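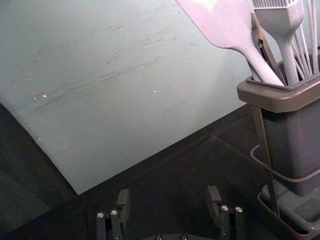
Kitchen Helpers Wanted for the Wondier Shared Kitchen, Rendach

Do you wipe down the counter before the pasta water boils? Can you find the whisk in somebody else's kitchen without opening four drawers? Then we'd love to hear from you!

Wondier is looking for 2 part-time kitchen helpers for our shared cooking space on Lemaire Street, starting in December. Home bakers, soup makers and a very busy dumpling club all cook here, and they all use the same tools. Keeping those tools clean, sorted and easy to grab is the heart of the job.

What you'll be doing

Setting out the stations before each cooking group comes in. Every station gets its own utensil caddy, and you'll fill it to suit the group (the bakers want whisks and spatulas, the soup people want wooden spoons and plenty of them).

Washing, drying and putting away after the group leaves. Silicone and metal go through the machine, wood is washed by hand.

Emptying the drip trays and wiping the wire stands. It's a small chore, but it makes a big difference to how the place smells!

Checking boards and handles for wear, and writing down what needs replacing.

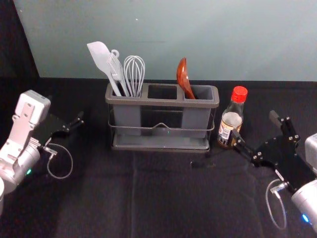

A station caddy with spatula, whisk and wooden spoon, middle compartment still free.

Who we're looking for

You don't need restaurant experience. You do need to like order, be fine on your feet for a full shift, and be able to lift a loaded crate of dishes. If you already have a food handling card, great — if not, we'll pay for the class. Our cooks are a friendly bunch and they will feed you, so an appetite helps too.

Hours and pay

Shifts add up to 30 hours every two weeks, mostly afternoons and evenings. Pay is $700 for each two-week period, plus a meal on every shift. You'll train alongside one of our current helpers until you know where everything goes.

How to apply

Drop a note at the front desk or mail it to Wondier, 3141 Lemaire Street, Rendach. Tell us a little about yourself, which evenings you can work, and what you like to cook. No formal resume needed.

Posted 2025-10-02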